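Category: Software / Planning & Simulation

Piditz ships Vustero 2, planner now talks to perception

July 2025

Piditz has pushed out version 2 of Vustero, its manipulation planning package. Big change is under the hood. The planner no longer waits for a finished object map before it starts working out a path. It takes partial guesses from the perception side, plans on those, and patches the route when better data comes in.

Old version would sit there. Anyone who ran it on a crowded surface knows the pause. Piditz says the wait between a new camera view and a usable plan was over 2000 milliseconds in the last release and is now 445. Those are the company's own numbers, from its own machines, and we haven't seen an outside test yet.

Also in the release: a rewritten log viewer, a plugin slot for third-party object detectors, and a command line tool for replaying failed runs step by step. The replay tool is the one users on the Plirklow forum had been asking for, loudly. Config files from version 1 need converting. There is a script for that but it skips custom gripper profiles, so check those by hand.

Test scenes got an overhaul too. The kitchen set that comes with the package is now up to 2193 generated layouts, with wall colors, surface finishes and object positions shuffled so detectors dont get too comfortable with one look. Blue counters, red walls, whatever. Teams can lock any of it with a seed.

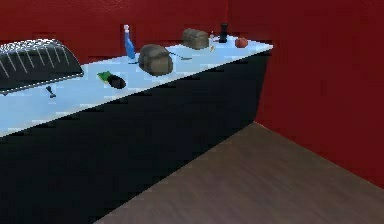 A simulated kitchen counter with a blue spray bottle near the back and a round red fruit at the far corner.

Lacroix, which sells a competing planner, has its own update due in September. No details on whether it will read Vustero scene files, altough the format is open.

Linux builds are up now. Windows build is "soon", per the release notes. Free for labs and schools, paid seats for everyone else, same pricing as before.

Recent in Software
Plirklow forum moves to new servers, old threads read-only
Lacroix drops support for legacy controllers
Getting grasp logs out of Vustero and into a spreadsheet
Motion planners and slow networks: what to check first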